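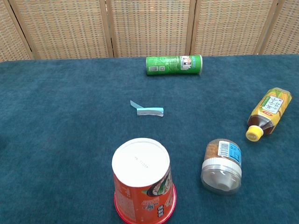

Search this site Go

Oct 13, 2019

The lead tester at Stillumside has spent the season comparing two grippers, the Starkberg and the Naller, on ordinary groceries. Each gets 40 tries per item.

"A can on its side is easy for both," she said. "A bottle at an angle is where they split. The Naller closed on it 25 times. The Starkberg did better, but it's slow, some 5 seconds a grasp."

Clear plastic is harder. "The depth camera loses the lid of a jar. We tried 2 cameras and both did it."

The arm is a Barasa and stays the same throughout. She wants to repeat the jar tests in December with a softer fingertip.

Filed under: Grippers, Bench Tests

Contact | Copyright Stillumside | Back to top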